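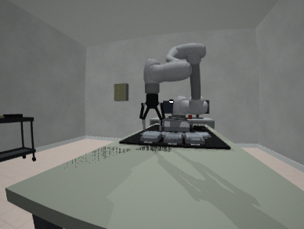

August walk-through, Jamcombe site, all areas open to tenants. Same list as the autumn one, plus the hot water item and minus the old kiln shed (gone). Started 7.40 am, done before lunch. Ratings are OK, FIX, or STOP USING. Benches and tables got their own section this time after the splinter and pinched finger reports, and anything replaced from here on should be a light top like the long pale green one with the black mat on it, so spills and offcuts show up on a quick look. Comments are under each item, read them before ringing the office please.

1. EXITS AND WALKWAYS

1.1 Exit doors open from inside without a key: OK
All of them. Side door stiff, needs a shoulder. Planed in March, swollen again.

1.2 Exit signs lit: FIX
Rear stair sign dead. Battery or the whole fitting, sparky to say.

1.3 Walkways a metre clear: FIX
Pallets in the loading bay corridor again. Moved two ourselves. Tenant in unit 5 has been told in writing.

1.4 Stair nosings: OK
One lifting a bit, second from the top. Watch.

2. FIRE

2.1 Extinguishers in place, gauge in green: OK
Nelik units all in date. One was holding the tea room door open, put back on it's hook.

2.2 Fire blanket, tea room: OK
Behind the toaster though. Swap the toaster, not the blanket.

2.3 Evacuation diagram matches the building: FIX
Still shows the kiln shed. Also has the assembly point on the wrong side of the car park.

3. ELECTRICAL

3.1 Test and tag current: FIX
56 items tagged, rest not sighted (locked units). Two failed, cords cut, binned.

3.2 RCD push test: OK
Tripped and reset, all boards. Warn people next time, someone lost a spreadsheet.

3.3 No daisy-chained powerboards: FIX
Found one under the mezzanine desk. Removed. Wants another double GPO on that wall. Vamside quoted $1,192 for this plus the exit sign, includes call-out. Needs approval.

3.4 Switchboard cupboard clear: STOP USING (as storage)
Mop bucket, paint tins, a tent. Out by end of the month or it goes in the skip.

4. BENCHES AND TABLES

4.1 Tops sound, no splinters or lifted edging: FIX
Packing bench, front edge is shocking. Taped for now. Sand or replace.

4.2 No rocking: OK
Packed one leg in unit 2.

4.3 Corners: FIX
Square corners at hip height get soft guards wherever people walk past. Bag of guards in the office drawer. Worst spots first, tea room end and the printer nook.
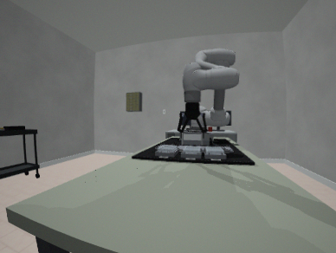

Item 4.3, long table, near left corner.

4.4 Folding trestles lock properly: STOP USING
One trestle, catch gone. Tied up with tape and a note on it. Please don't untie it.

5. WATER AND AMENITIES

5.1 Hot water temp at basins: OK
Tempering valve fine. Tea room tap drips.

5.2 Leaks: FIX
Water meter on 3,722 at the start and had moved by the time we finished with no taps on. Cistern in the accessible toilet is the likely one, could hear it. Plumber booked.

5.3 First aid kit: FIX
No large dressings, no saline. Eye pads in there are expired. Restock list sent to the office.

6. OUTSIDE

6.1 Car park surface: FIX
Pothole by the Tabrizi Lane gate bigger than last time. Cone on it. Cold mix will do until it's dry enough for a propper patch.

6.2 Gutters: OK
Cleared. Leaf guard missing at the north downpipe.

6.3 Lighting: OK
Checked the sensor lights with the cover over, all came on. Timer on the sign light is an hour out.

Open items go to the office by email, item number in the subject line. STOP USING items get rechecked first thing next visit.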